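How I Plan a Golf Cart Parade Route (and Keep It Moving)

I've put together the July cart parade in Truldale for a while now, and every spring somebody emails me asking how to start one in their own neighborhood. So I'm writing it all down in one place, and next time I can just send the link!

Start with the route, before the theme or the flyer or the T-shirts. I know the theme is the fun part. But if you pick "Under the Sea" in April and then find out in June that half your streets are getting repaved, you'll have a lot of cardboard fish and nowhere to take them.

Print a plain street map, as big as you can get it. I use the copy shop and have them do it in black and white so I can scribble all over it. Mark the steep hills, the speed bumps, the tight corners and any street where people park on both sides. Then draw a loop that stays off as many of those as possible. Ours is 1,631 yards from the church lot back to the church lot, and I wouldn't go much longer with little kids on board. They start out waving like crazy and by the last block they want a juice box and a bathroom.

Call the town office early. Rules on carts are all over the place, and some towns want a permit, proof of insurance, or an officer at each crossing. Ask what time they'd like the streets open again and get it in writing. Ours wants us done by 11 a.m., so we roll at 9:30.

Next, figure out your spacing. I learned this one the hard way, when we let everybody bunch up and one cart stopped for a dropped flip-flop (yes, really) and the whole line behind had to stand on the brakes. Now I tell drivers to leave two full cart lengths and to go at walking speed. Practice it in a big open lot first. Chalk some squares on the pavement and have each driver roll up and stop on a line, because it's surprisingly hard to judge where your front end is when you're looking past a steering wheel and a roof post.

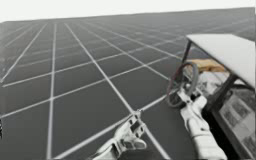

A cart with a flat white roof, out on a grid of squares.

Once the driving is sorted you can decorate. Keep everything clear of the wheels, the pedals and the driver's view. Streamers look great from the roof edge as long as they're short, and zip ties beat tape every time, especially in the heat. I buy the 500-count bag and there are never any left. If you're using the Flokska paper garland, double it up, the single strand tears as soon as there's a breeze.

Weight matters too. My neighbor Jeanie MacBrayne built a lighthouse for hers one year, a gorgeous thing, and when we finally put it on the bathroom scale in pieces it came to 138 pounds. It rode in a trailer after that. Check the manual for your cart's limit and count the people as well as the props.

The night before, charge everything fully. Gas carts get topped off and parked outside. I send one group text with the start time, the lineup order and a photo of the map, and then I stop answering questions and go to bed.

On the morning itself, put your slowest cart in front. It feels backward but it keeps the line together. Put somebody calm at the very back with a phone, a tow strap and a trash bag. No candy thrown from moving carts, either. We hand it out from the curb at the Pellegrini bakery corner, where there's room for kids to stand well back.

Walk the loop once more when it's over and pick up zip tie ends. They're murder on bare feet and dogs find them before you do.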